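New handling guideline for robot test cells comes into use at Ukwood

28/02/2022
By the Ukwood newsroom

The Ukwood technical park has adopted a common guideline for all small robot cells on its grounds, after almost two years of discussion between the tenants. The document was prepared by Kravchuk, a consulting office for machine safety, together with the robotics workshop of Brutska. It has 17 clauses and it applies to each cell where an arm picks, moves or assembles small parts.

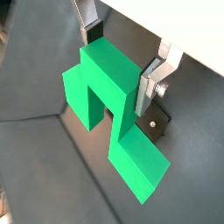
Coloured pieces and robot work in the test cell. 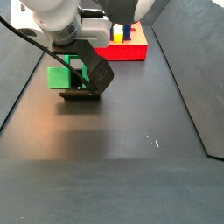
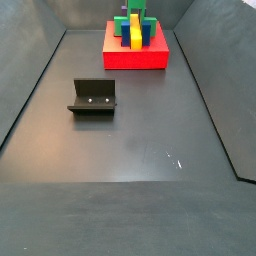

Until now every tenant at Ukwood had its own rules, and some had only a sheet of paper on the door. When a technician from one company helped in the cell of another, he or she had to ask again what is allowed and what is not. Kravchuk collected 288 entries from the logbooks of the tenants and read them all. The largest group of entries did not concern the robots as such. It concerned parts that were left in the wrong position at the end of a shift, and trials that were repeated with a different start layout than the one which was written down.

For this reason the first clauses of the guideline are about order. Before a trial begins, the operator must compare the start layout with a reference sheet and sign it. Fixtures and brackets have to be listed with their position, also when they do not take part in the task. If a part falls during the trial, the run is stopped and recorded as interrupted. It is not permitted to reach in and put the part back while the arm has power.

The second part deals with grippers. Finger pads must be inspected before the first run of each day, and the fasteners of the fingers have to be checked with a torque tool once a week. The guideline asks also for a written limit of gripping force for each family of parts. Brutska wanted one single limit for the whole park, but other tenants objected that a value which is suitable for light plastic pieces has no sense for metal housings. In the final text every tenant sets its own values, and these must be posted at the cell where they can be read by visitors.

Cables received a clause of their own. A cable which follows the arm has to be secured so that it cannot catch on the workpiece or on the walls of the cell through the full range of movement. This must be demonstrated at low speed each time when a tool is exchanged.

Cameras are treated in a shorter section. Where a cell is recorded, the tenant must keep the camera position unchanged during a series of trials, and any adjustment begins a new series. People who work in the cell have to be informed that recording takes place.

Cerkska, which rents the largest hall in the park, has already tested a draft of the guideline in its own cells over the autumn. According to the company, the signing of the layout sheet takes around 20 seconds when the operator is used to it. The company was less satisfied with the weekly torque check and proposed to do it monthly. This proposal was not accepted, however it can be discussed again at the first review.

The guideline does not replace the legal duties of the employers, nor the instructions of the robot manufacturers. Where the manufacturer asks for a stricter rule, this stricter rule has priority. Tenants with older cells may apply for a longer transition if the walls or the door switches need to be rebuilt, and they should send a plan together with the application.

Short training sessions in the new rules will be held in April in the main building. Each session takes 2 hours and includes a practical part at a cell, with a layout check and a controlled stop. Participation is obligatory for operators and recommended for students who do their practice year in the park. Apprentices under supervision may attend with their own group.

Printed copies can be picked up at the reception of Ukwood, and the organizers ask that the old door sheets be removed when the new ones are posted. Comments on the text should be sent in writing to Kravchuk, with the number of the clause to which they belong.

Last updated: 28 days after adoption of the draft text, version 2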